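From: Torkley Walks list
Date: May 28, 2021
Subject: Re: Bunley to Dutstead, the lower path

On the lower path, someone wrote:

> Has anyone been along the lower path since they
> put the new gate in? We're thinking of doing Bunley
> to Dutstead with my mum and I don't want to get
> her halfway and find it's all mud. Also is the
> tea place at the Dutstead end open again?

Hello all,

Yes! I did it last week, and once in April as well, so I can give you a before and after. In April it was dreadful past the second stile (I lost a boot, and then my temper) but it has dried out nicely now and your mum should be fine in ordinary walking shoes. The new gate is a good heavy thing with a proper latch, much easier than the old stile, though you do need to give it a shove.

If she'd like a shorter day, the number 18 bus stops at the bottom of Mill Lane and you can pick up the path from there. That cuts out the steep bit and leaves you around 200 yards of road walking, with a verge the whole way. The 317 goes back from Dutstead but it's a long wait if you miss one, so do look at the timetable first.

Tea place: open, outside tables only, cash or card. The cheese scones had gone by the time I got there, so I had fruit cake and didn't regret it.

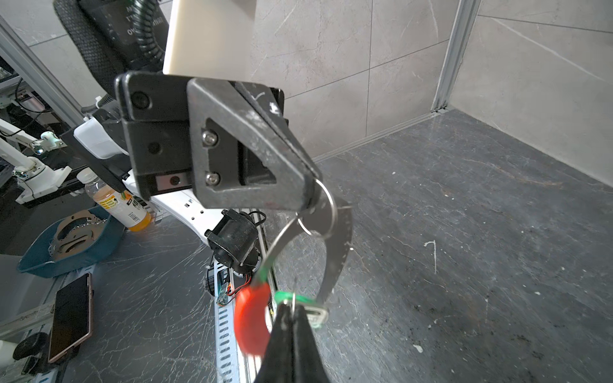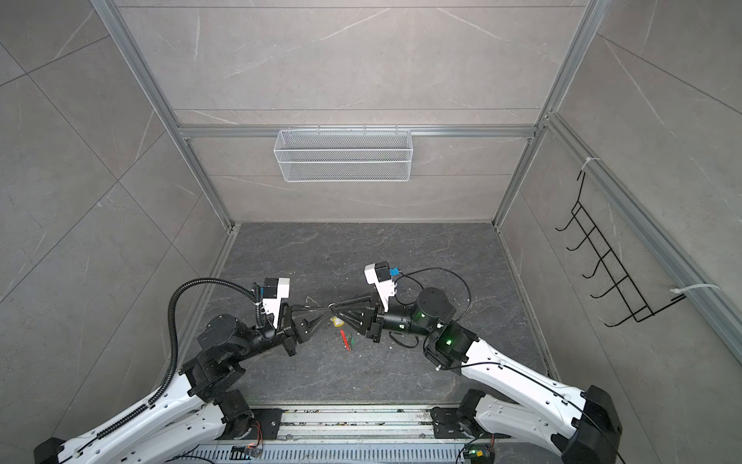
I'd also say go and have a look at the church while you're there. The door is kept locked but you can walk round the outside, and there's a stone by the porch with 1646 cut into it, very worn, which I must have passed a dozen times without noticing. The bluebells behind it are over, sadly, but the cow parsley is up to my shoulders!

One grumble. The sign at the Bunley end has swung round again and is pointing people into the farmyard. I turned it back as best I could, but it wants a new bolt. Has anybody got the right number to ring for the footpaths people? The one on our old sheet just rings and rings.

Oh, and there are cows in the long field, with calves, so keep to the hedge side and put the dog on a lead if you're bringing him.

Let us know how you get on,

M.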